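May, 6:40 a.m.

Packed for Rondambridge before breakfast. The case is the old Kelgate, 22 inches on the long side, and the left latch still needs a push from below before it catches. Order of loading: shoes at the hinge, papers in the lid pocket, shirts last.

Folding took longer than planned. Rima folds in thirds and I fold in half, then roll. Tried thirds on the gray trousers and measured the stack against my usual way. No difference in height, slightly worse at the waistband. Went back to rolling.

Knitwear does not hold a flat fold. Dark cotton holds it but shows every bit of lint, so the brush goes in the side pocket. Moved the charger twice.

Volker called at seven about the train. Platform 2, seat 196, change at Özkan. Wrote it on the inside of the lid label.

The black things went on the bed to be folded, on top of the white cover with the blue handwriting on it.

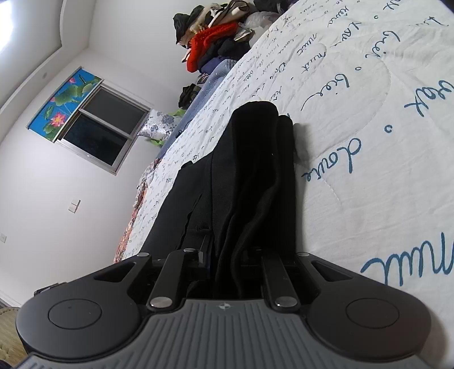

p. 22

Thick folds stay on one side and the flatter part on the other, so a black piece like this one goes in with the thick side toward the hinge. Case closed at 7:35. Did not weigh it. Still to do: water the fern, leave the key with Herman, find the other gray sock.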